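# The Slow Return of the Town Laundry

Piltville lost its last laundromat in the spring, and for most of that year people drove to Flidley to wash their clothes. The trip takes 16 minutes each way if the rail crossing is clear. People with cars did it on weeknights and complained. People without cars washed shirts in the bathtub, paid a neighbor for a ride, or wore things longer than they wanted to.

The building on Mtshali Street had been a laundry under three different owners. The last one closed when the boiler failed and the price of a new one came in higher than a year's takings. The machines were sold for parts. The sign stayed up, which led to a steady trickle of people pulling on the locked door with a bag over one shoulder.

A small town can go without a lot of things. It can go without a shoe store or a movie theater, and Piltville has gone without both for a long time. Clean clothes are harder to put off. The school nurse kept a drawer of spare sweatshirts. The diner let its staff wash aprons in the prep sink after closing. The motel by the highway, which has its own machines, began charging for loads and had a line by early evening.
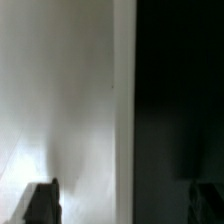

The math of a laundromat is simple and not very kind. Water and sewer come first, then gas, then rent, then repairs. A washer that sits idle still costs money, and a washer that runs all day wears out. Most owners live on the dryers, where people add coins a few at a time and rarely keep track of the total. In a city, the number of apartments without hookups carries the business. Piltville has 1102 households, and most of them own a washer. The ones that don't are spread out, which makes it hard to guess how many will come through the door on a given morning.

That guess is what kept buyers away. Two chains looked at the building and passed. One wanted a larger parking lot. The other wanted a longer lease than the landlord would sign.

What reopened in August is smaller than what closed. The new laundry has seven washers and four large dryers, all bought used from a hotel that was changing its equipment. It takes up the front half of the old space. The back half is rented to Norkemix, a cleaning supply business that fills jugs of soap and floor cleaner for offices and restaurants in the county. Norkemix pays more than half of the rent on the building, and it shares the hot water system. Without that arrangement the numbers would not work, and both sides say so freely.

The split has its awkward points. Deliveries come through the side alley, and for the first month the truck blocked the only shaded parking spots. The laundry wanted to open at six in the morning, when people coming off the night shift would use it, but the alarm system covered the whole building and could only be set as one zone. An electrician fixed that over two visits. The smell of the soap-filling side drifts forward on humid days, and opinion is divided on whether it is pleasant.

Prices were the next argument. The old laundry charged the same at all hours. The new one charges less before nine and after seven, and more on the weekend. Retired customers moved to the early hours almost right away. Parents of small children mostly did not, and several said they were being charged extra for having a normal schedule. The weekend price was lowered in the second month and has stayed put.

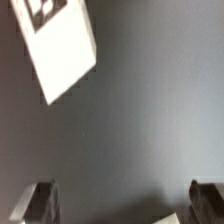
There are no card readers on the washers yet. The machines take quarters, and the change machine runs out on busy afternoons. The grocery store across the street got tired of breaking twenties and put up a notice limiting each customer to one roll. The bank branch is open only until three. A person who gets off work at five and has no quarters is stuck, and this comes up more than any other complaint in the notebook that hangs by the folding counter.

The notebook is worth reading. People use it to report a dryer that won't heat, but they also use it to sell a crib, look for a ride to Flidley, and ask who left a green mitten. One page is a long exchange in several hands about whether towels should be dried with sheets. Another has a recipe for getting grease out of work pants with dish soap and baking soda, with a note underneath from someone who tried it and had to do it twice.

Flidley's laundromat has noticed the change. It used to stay open until midnight, mainly for Piltville customers, and it now closes at ten. Its owners have added a drop-off service, where clothes are washed and folded by the pound, and some Piltville people still make the drive for that.

The repair question has not gone away. Used hotel washers are sturdy, but parts for them come from out of state, and one of them sat with its door taped shut for most of a month while a pump was on order. The plan for winter is to set aside part of the dryer money each week for repairs. The pipes along the north wall will also need wrapping before the first hard freeze, and the landlord and the tenants are still working out who will pay for it.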